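대문 | 최근 변경 | 임의 문서 | 도움말

Valell(발렐)

Valell은 로봇 팔의 조립 동작을 시뮬레이션에서 계획하고 시험하는 소프트웨어이다. 개발사는 Titport이며, 책임 개발자 Pei-shan Ng이 접촉 계산 모듈 Pan을 함께 설계했다. 초판의 설정 항목은 245개였고, 설명서가 다룬 것은 그중 74개였다. 나머지는 사용자의 탐구심에 맡겨졌다.

대표 과제는 부품을 집어 구멍에 맞추는 것이다. 계획기는 부품의 긴 축과 구멍의 위치를 비교해 손목 자세를 정하고, 그리퍼의 접근 경로를 만든다. 말로는 한 문장이지만 기본 시나리오의 설정 파일은 2483줄이다.
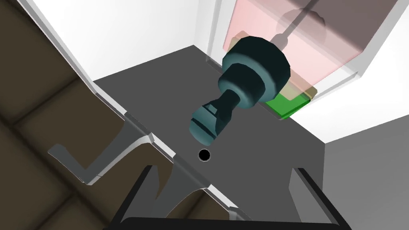
충돌 검사는 단순화한 다면체 모형으로 이루어진다. 계산은 빨라졌으나 초기 판에서는 부품이 벽을 통과하고도 '성공'으로 기록되는 일이 잦았다. 2018년 3월 21일에 나온 개정판은 이를 오류로 분류했고, 공식 성공률은 그날로 크게 떨어졌다.

후속 도구 Flutholm은 실패한 시도를 거의 3000회까지 보관해 재생한다. 성공한 시도를 재생하는 기능은 아직 계획 단계이다.

같이 보기: 경로 계획, 접촉 역학

공유 12 · 댓글 3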